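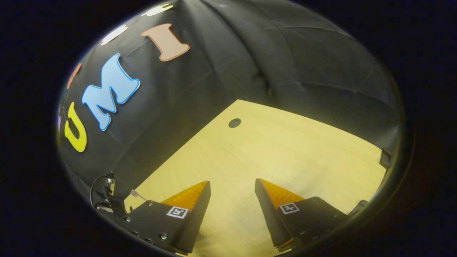

사진 1. 핸드헬드 그리퍼 작업대. 양쪽 손가락 윗면에 위치 인식용 마커가 붙어 있다.

Pultow 과제 중간 진행 보고
핸드헬드 그리퍼 시연 데이터 수집 작업 기준 수립
보고 대상 기간: 6월까지
작성: Irmont 자동화팀 / 검토: Aishwarya Rai

1. 과제 개요
본 과제는 핸드헬드 그리퍼로 조작 시연을 기록할 때 작업자가 지켜야 할 기준을 문서로 만들고, 두 작업장(Irmont, Breredero)에 같은 방식으로 적용하는 것을 목표로 한다. 과제 시작 전에는 작업장마다 점검 방법이 달랐고, 같은 작업을 기록해도 한쪽 데이터는 쓰고 다른 쪽은 버리는 일이 있었다. 지원금은 기준서 작성, 작업자 교육, 기록 검수 인력에 사용하고 있다.

2. 진행 현황
기준서 초안은 완성되어 두 작업장에 배포했다. 초안은 작업대 준비, 장비 점검, 기록, 검수의 네 장으로 되어 있다. 점검 항목은 모두 40개이며, 이 중 15개는 매 작업 시작 전에 확인하고 나머지는 장비를 교체하거나 옮겼을 때 확인한다.
시연 기록은 목표 1,000건을 모두 채웠다. 검수는 Irmont 분량을 마쳤고 Breredero 분량은 진행 중이다. 검수 결과는 Pillai 양식에 입력하며, 반려할 때는 사유를 반드시 적도록 했다. 초기에는 사유란이 비어 있는 경우가 많아 양식을 고쳐 빈칸으로는 제출되지 않게 했다.

3. 확정된 기준
작업대
상판은 기록 대상 물체 외에 아무것도 없는 상태에서 시작한다. 그리퍼가 움직이는 범위 안에 케이블이나 커넥터를 두지 않는다. 상판의 케이블 구멍은 물체의 시작 위치로 쓰지 않는다. 배경 천은 기록 도중에 만지거나 다시 고정하지 않는다.
그리퍼
손가락 윗면의 마커는 긁힘, 들뜸, 오염을 확인한다. 마커가 손상되면 해당 장비로 기록하지 않는다. 손가락 안쪽의 홈 패드는 마모 상태를 보고 좌우를 함께 교체한다. 나사는 손으로 흔들어 유격이 없는지 본 뒤 공구로 확인한다.
조명
상판에 강한 반사가 생기면 조명 각도를 먼저 조정한다. 카메라 노출값은 작업자가 임의로 바꾸지 않는다.
기록
한 작업자가 쉬지 않고 기록하는 시간은 40분을 넘지 않는다. 물체를 떨어뜨린 기록도 삭제하지 않고 실패로 표시해 보관한다. 삭제 권한은 검수자에게만 있다.

4. 문제점과 조치
케이블 정리 항목은 현장에서 가장 많이 지켜지지 않았다. 초안에는 "케이블을 정돈한다"고만 되어 있어 작업자마다 다르게 받아들였다. 개정안에서는 고정 위치를 정하고, 사용하지 않는 커넥터는 상판 밖에 두도록 적었다.
마커 점검은 판정이 엇갈렸다. 같은 마커를 두고 두 작업장의 의견이 달라 합격과 불합격 견본 사진을 부록에 넣기로 했다. 견본은 Irmont에서 준비하고 Breredero에서 확인한다.
점검표가 길다는 의견도 있었다. 시작 전 점검 15개를 더 줄여 달라는 요청이었으나, 이번 기간에는 항목을 유지하고 순서만 작업 동선에 맞게 바꾸었다. 줄일 수 있는지는 반려 사유 집계가 끝난 뒤 다시 판단한다.

5. 예산
집행은 계획 범위 안에 있다. 교체용 패드 구입비가 예상보다 늘어 교육 자료 인쇄비에서 일부를 옮겼다. 총액 변동은 없으며 변경 내역은 별도 서식으로 제출했다.

6. 다음 기간 계획
Breredero 분량의 검수를 마치고 반려 사유를 집계한다.
개정안을 두 작업장에 배포하고 작업자 교육을 3회 실시한다.
마커 견본 사진을 부록에 추가한다.
장비를 다른 작업대로 옮길 때 쓰는 인수인계 서식을 새로 만든다.

7. 요청 사항
검수 인력의 계약 기간을 Breredero 분량이 끝날 때까지 연장하는 데 승인을 요청한다. 추가 예산은 필요하지 않으며, 미사용 교육비로 충당할 수 있다. 승인 여부는 개정안 배포 전까지 회신 바란다.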